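Pre-Power Checklist, Counter-Wiping Arm, Build 3
Shared kitchen workshop, Jirholm. Checked Monday before first motion.

Scope: arm base, controller, cloth clamp, work area. The manual cleaning routine is the reference for the motion program: wring the cloth at the basin, wipe, handle the buckets at the counter.
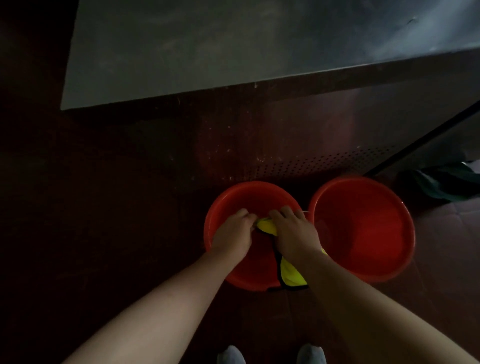
Reference task, manual, yellow cloth and red containers.
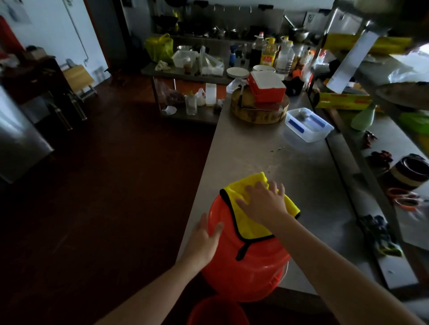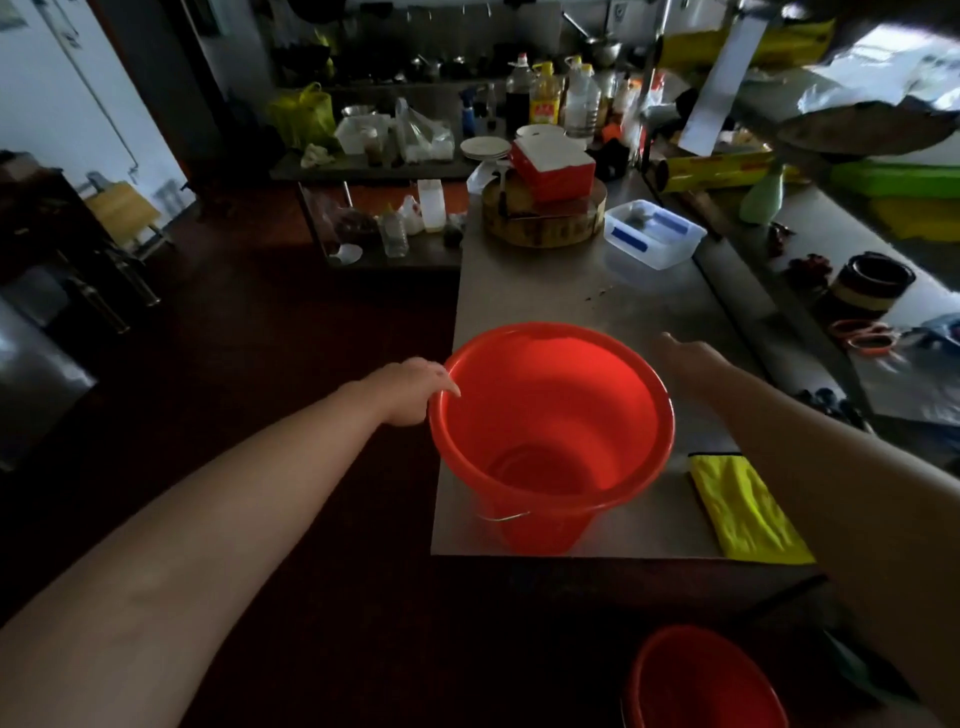

1. Base clamps. PASS. Four bolts, torque marks aligned. Rubber pad under the rear clamp has compressed; replace at next service.

2. Emergency stop. PASS. Cuts motor power from every joint position tried. Button is mounted on the operator side, within reach without leaning over the arm.

3. Controller enclosure (Beltell). FAIL. Cable gland on the motor lead is finger-tight only and the lid gasket is pinched at one corner. No wet work until both are fixed.

4. Supply. PASS. Residual current breaker trips on test. Extension lead is off the floor. Keep it there.

5. Joint 2 gearbox (Heitmann, used). PASS WITH COMMENT. Slight play at full reach. Housing at 40 °C after the warm-up run. Repeat at 3000 cycles.

6. Speed limit. PASS. Capped at 55 mm/s for all trials with a person at the counter. The cap is set in the drive and cannot be changed from the teach pendant.

7. Cloth clamp (Drondico). FAIL. Jaw edge is sharp on the left side. Deburr, then recheck with a wet cloth. Spring rated for 2000 closings; start a count sheet.

8. Keep-out zone. NOT DONE. Limits toward the stove and the back shelf still to be entered. Knives go in the rack before power on.

9. Floor. PASS WITH COMMENT. Mop dry before each run. Operator wears closed shoes.

Result: dry runs only. Items 3, 7 and 8 open.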